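홈 | 문서 | 데이터 | 이슈 | 위키

# Taseck 데스크톱 CPU/RAM 교체 작업 데이터 카드

작성: Goh
최종 수정: 2022년 12월 5일
상태: 초안. 틀린 데 있으면 이슈로.

## 개요

중고 데스크톱 본체에서 CPU 빼고 끼우는 작업 기록. 원래 Flurnel 정비실 내부용이었는데 Clillano 쪽에서도 쓴다고 해서 README 다시 씀. 8월 버전이랑 폴더 구조 다름, 섞어 쓰지 말것.

총 200 세션, 사진 400장 초과. 깨진 파일은 뺐음. 목록은 removed.txt 참고.

## 작업대 배치

- 본체: 눕혀서, 측면 패널 제거, 내부가 위로
- 작업대: 홈 있는 알루미늄 상판
- 부품 거치대: 본체 왼쪽. 회색, 3D 프린트
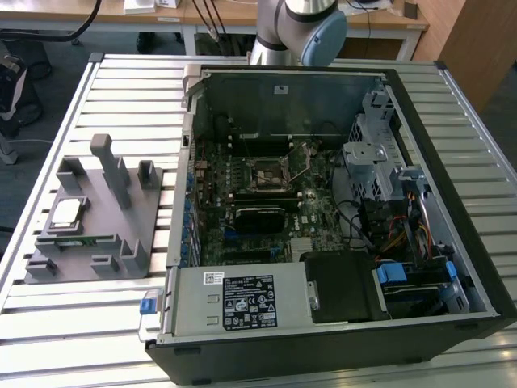 거치대 도면은 fixture/ 폴더에. CPU 자리랑 RAM 자리 따로 있음. 다시 출력할 때 배율 건드리지 마세요, RAM 홈이 바로 헐거워짐. 바닥면에 보강 살 넣은 수정본도 있는데 아직 테스트 안함.

케이블 정리는 세션마다 조금씩 다름. 일부러 안 맞췄음. 실제 정비실 들어오는 본체가 다 그 모양이라.

## 소켓 쪽 주의

소켓 접점 절대 손대지 말 것. 휘면 보드 버려야 함. 레버 먼저 올리고, 고정 프레임 완전히 젖힌 다음에 CPU. 순서 바뀐 세션은 notes 칸에 "순서" 라고 적어둠.

CPU는 가장자리만 잡기. 삼각 표시 방향 확인하고 수직으로 내림. 걸리면 누르지 말고 다시 들기.

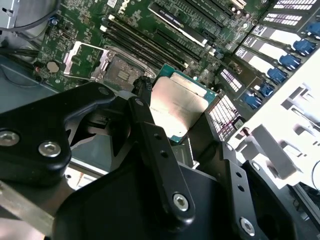

메모리는 CPU 끝나고 나서. 슬롯 걸쇠 열려 있는지 먼저 보고, 양쪽 고르게 누름. RAM 작업은 ram/ 에 따로 모았고 파일명 규칙은 똑같음.

써멀 구리스는 이 데이터에 없음. 방열판 장착도 없음. 그건 다음 버전에서 할 예정.. 일정 미정.

## 폴더

cpu/ CPU 탈착
ram/ 메모리 탈착
fixture/ 거치대 도면
notes.csv 세션별 메모

세션 하나에 작업대 전체 사진이랑 근접 사진이 같이 들어감. 짝은 세션 번호로 맞추면 됨.

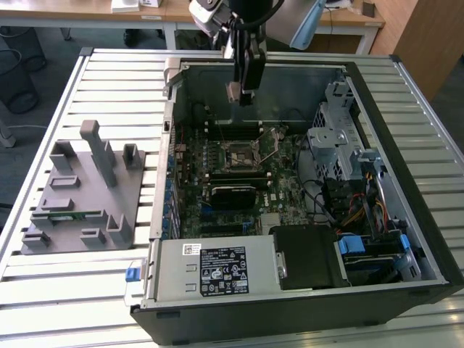
notes.csv 열: 세션, 본체, 부품, 결과, 메모. 결과 칸은 완료/중단 2가지만. 빈칸은 확인 못한 것이니 완료로 치지 마세요. 인코딩 UTF-8인데 엑셀에서 바로 열면 깨짐, 가져오기로 열것.

## 알려진 문제

- 금속 반사. 히트스프레더 윗면이 하얗게 날아간 사진 꽤 있음. 각인 읽는 용도로는 비추
- 색으로 부품 구분하지 말 것
- 본체 쪽 라벨 글자는 대부분 검수 안 했음

거치대 근처에서 CPU 잡은 모습은 근접 사진이 제일 쓸만함.

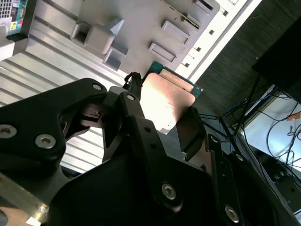
- 거치대 위치가 살짝 밀린 세션 2개. notes에 표시해 놨음
- 초기 세션은 메모가 부실함. 나중에 채울게요

## 사용 조건

내부 교육, 연구용. 재배포는 먼저 물어봐 주세요. 인용은 "Taseck 교체 작업 데이터, Flurnel" 정도면 됩니다.

## 할 일

- 본체 기종 칸 정리
- 파일명 대소문자 통일 (cpu/ 일부가 CPU_ 로 시작함)
- 전원부랑 드라이브 베이 분해 순서 문서. 파란 레버 당기는 방향 꼭 적을 것, 다들 물어봄
- 접지 안내 한 줄 추가. 손목 스트랩 매번 빠뜨려서

공유 2 | 댓글 0

문의: 이슈 게시판 | © 2022 Flurnel | 맨 위로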